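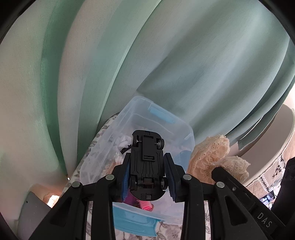 The man who runs the secondhand toy stall at the Cluvcombe indoor market does not want his name used, and he would like it known that he thinks most of what gets written about old toys is nonsense. He agreed to talk on the condition that I not call him a collector.

"Collectors buy and keep," he said. "I buy and sell, and I'd sell all of it this afternoon if you had the money and a truck."

I had gone to ask him about the claim, repeated in every weekend supplement, that the stuff in your attic is worth a small fortune. He has been behind the same counter for 14 years and has heard it from people carrying shoeboxes more times than he cares to remember.

"They've seen one price online. One. They haven't seen whether anybody paid it. I could ask $853 for this chair you're sitting on."

His point about asking prices is fair, and I pushed him on it, as dealers have their own reasons for telling people that their things are worth little. Did he ever talk a seller down and then put the same toy on the shelf for five times as much? He took a while to answer.

"Three times, sure. Five, maybe once. I pay rent on that shelf. It might sit there four years."

I asked to see the ledger. To his credit he got it out, a green cash book with a broken spine. In May he sold 228 items, and the bulk of them went for less than the price of a sandwich. The best sale of the month was a boxed Wukico fire engine. The box, he told me, made up more than half the price, and the engine inside had a bent ladder.

That brought us to condition, where he gets heated. He has no patience for the grading companies that seal a toy in hard plastic and print a number on the label. McIntyre is the one most of his customers mention.

"Somebody in an office looks at it for two minutes and says eight and a half. Out of what? I sent them the same tractor twice, under two addresses. Got two different numbers back."

I have no way of checking the tractor story, and he couldn't find the paperwork. He did show me a sealed piece and the nearly identical loose one beside it. I couldn't see a difference, except on the price tags.

What about the people who say toys beat the stock market? There was a talk on exactly that at the Vurkberg fair last year, with charts.

"I went to that. The fellow giving it had a table in the next room. He was selling."

He does admit to one soft spot. Under the counter is a tin of worn little cars with the paint mostly gone, which he lets children pick from for a quarter while their parents argue with him. He says he loses money on the tin. I looked in the ledger for it and found it had its own column, and that it was slightly ahead.

"Well," he said, "slightly."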